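How Does a Robot Learn to Hold a Bowl?

Put your hand around a bowl and lift it. Easy! You did not think about your fingers at all. For a robot, this small job is very difficult, and people who build robots spend many days on it.

The part of a robot that holds things is called a gripper. You can think of it as the robot's hand, but most grippers do not have five fingers. Many have only two. The two fingers move together to close, and they move apart to open.

In March, the Skistel workshop compared two kinds of fingertips for a gripper. The first kind is hard and smooth and is called Tan. The second kind is softer and is called Indilau. The workshop wanted to know which kind is better for the things we have in a kitchen.

Why a kitchen? Because a kitchen is full of different shapes. A bottle is tall and round. A bag changes its shape when you touch it. A bowl has a thin edge, which we call the rim, and metal bowls can be very smooth. If a fingertip is also smooth, the bowl may slide away.

There is one more surprise. To test a gripper, you do not always need the whole robot. You can use a gripper that a person holds in the hand. The person brings it to the bowl and closes the fingers, and a camera on the gripper records everything from very near. Later, a robot can learn from these recordings. It is a little like learning to tie your shoes by watching an older child.

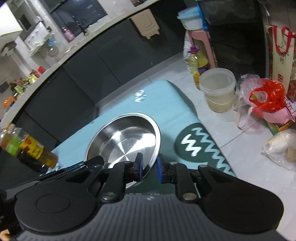
The two blue fingertips hold a steel bowl by its rim.

Look at where the fingertips touch the bowl. They press on opposite sides of the rim. This is a wide grip, and the gripper must open far enough to do it. With a small gripper you would need another way: one finger inside the bowl and one finger outside, like when you pinch a piece of paper.

Both ways were in the test. Each kind of fingertip had to lift a bowl 200 times. The people wrote down every time the bowl slipped or turned. The hard fingertips dropped the bowl 80 times. The soft fingertips dropped it 12 times. So the soft ones were better for bowls - but they also became dirty faster, and then they had to be washed with soap and dried.

A shiny bowl makes trouble for the camera too. It works a bit like a mirror, so the camera sees light and colors on the metal that belong to other things in the room. The program that studies the recording, called Tosine, must learn which lines are the real rim and which are only reflections.

Try it at home

Ask an adult for a plastic bowl and two wooden spoons. Hold one spoon in each hand and press them on two sides of the bowl. Can you lift it? Try 5 times and write down your result. Now put a rubber band around the end of each spoon and try again 5 times. Did the bowl slip less?

New words

Gripper: the part of a robot that holds things.
Rim: the top edge of a bowl or a cup.
Reflection: what you see in a mirror or in shiny metal.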